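Popular Music Performance, Unit 4
Handout: Learning a solo by ear
Tutor: Lorcan Fitzgerald, Hamness

Read this before the November workshop. Bring your instrument and a lead, and something to write with.

1. Choosing the passage

Pick a recorded solo of no more than 40 bars. It should be a little above your current level, and it should have a clear lead line. Live recordings are allowed if the lead instrument is easy to hear. Last year Mireille Rawashdeh transcribed a trumpet solo on guitar and it worked well, so you don't have to stay with your own instrument.

Check with me first if the track is in an altered tuning.

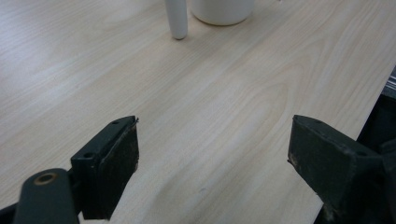
Should I write the notes down while I am learning them?
Leave the writing until you can sing the phrase and play it from memory. Students who write too early tend to read their own page back and stop listening, and any mistakes in the page get practised along with the rest.

2. Working order

Listen to the whole solo several times without the instrument in your hands. Mark where the phrases begin and end against the chord changes. Then take one phrase at a time:

Sing it at full speed, even if the pitches are rough.
Slow it to half speed and sing it again.
Find the first and last notes on the instrument.
Fill in the middle.
Play it with the recording, then with a click.

Do not join two phrases until both are steady. Most people rush the join, particularly where there is a rest. Count the rests aloud.

3. Fingering and position

The same five notes can be played in several places on the neck. Listen to the tone — open strings ring on, and a note high on a thick string sounds darker than the same note low on a thin one. Slides and bends also limit where a phrase can have been played. If two fingerings sound equally right, use the one that leaves your hand ready for the next phrase.
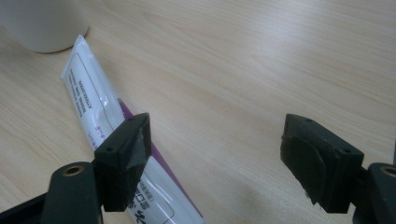 Bends need separate practice. Play the target note first, unbent, and hold it in your ear. Then bend up to it and compare. Carter MacPherson's recording in the course folder has a slow quarter-tone bend in bar 6 which is often written as a semitone. It is a good test of whether you are hearing the pitch or guessing from the scale.

4. What to hand in

A recording of you playing the solo with the backing track, in one take.
A written transcription, by hand or in software, with chord symbols.
One page on how the player uses the harmony. Quote bar numbers.

Small slips in the recording will not lose marks if the time is good. Tonantzin Zepeda will be second marker. The practice rooms are open until 9 pm.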